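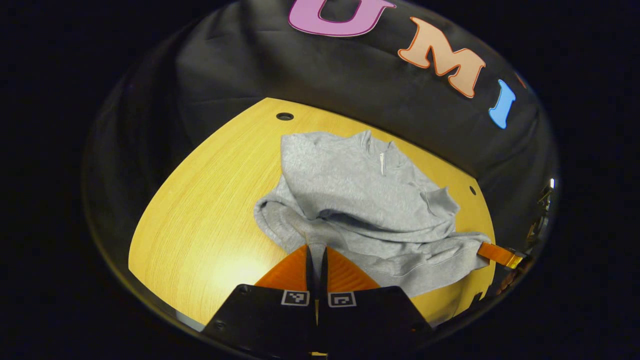

I finally have a sweatshirt fold I love! For years I just rolled everything into a drawer and hoped for the best, and by November the thing wouldn't close. Then Gergely Juházs's drawer notes on Utenwood (30 tiny pages, so good) got me hooked.
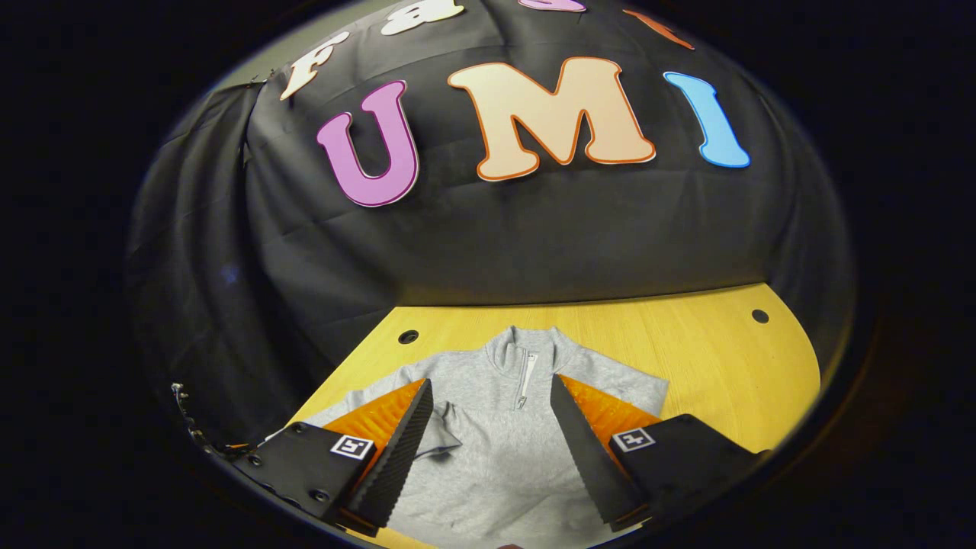

Quarter-zips are my favorite to fold, even with that stubborn collar. I start with it lying flat on the table, like the light gray one with the silver zipper, collar pointing away from me. Sleeves in, bottom up, done! Two quick smooths with the palm and it stands up in the drawer all by itself. Hoodies next!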